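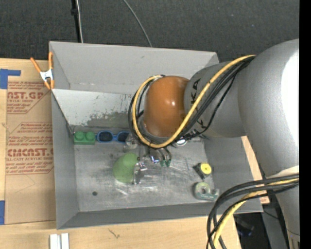
Figure 1. Gray metal bin on a light wooden tabletop.

Unit 4: Acidity and Sweetness in White Wine
Notes by Ilaria Longo

Please read these notes before the tasting class. Last time we spoke about how grapes ripen, and I promised to explain why two wines with the same sugar can taste so different.

4.1 The main acids

A grape has two important acids, tartaric and malic. Tartaric acid stays quite stable when the grape ripens. Malic acid goes down, and it goes down faster in warm nights. This is one reason why a Riesling from a cool valley feels sharp, like a green apple, and the same grape from a hot plain can feel flat.

Some wines also pass through malolactic conversion, when bacteria change malic acid into lactic acid. The wine becomes softer, and sometimes it has a smell of butter. Most makers of Riesling avoid it. With Chardonnay it is very common.

4.2 Residual sugar

Residual sugar is the sugar that remains after fermentation. We write it in grams per liter. In a wine with 6 grams and high acidity, many people will say that it is dry. If the acidity is low, the same 6 grams can be noticed at once. A wine with 50 grams is clearly sweet for everybody, but it does not need to be heavy.

Be careful with the word "fruity". Students often write it when they mean sweet. Fruit is something we smell -- sweetness is only on the tongue.

4.3 Exercise for the class

We will taste two wines blind, the Karkden and the Postow. For each wine, write first the acidity (low, medium, high), then the sweetness, and only after this the aromas. Look at how much your mouth waters after you spit. If it waters for a long time, the acidity is high, even when the wine seems soft at first.

Efua Kpodo will pour and Severyn Hrytsenko will collect the sheets. Please do not wear perfume.

4.4 To prepare at home

Dissolve a teaspoon of sugar in 500 ml of water and taste it. Then add the juice of half a lemon and taste again. Write three or four sentences about what changed and bring them with you.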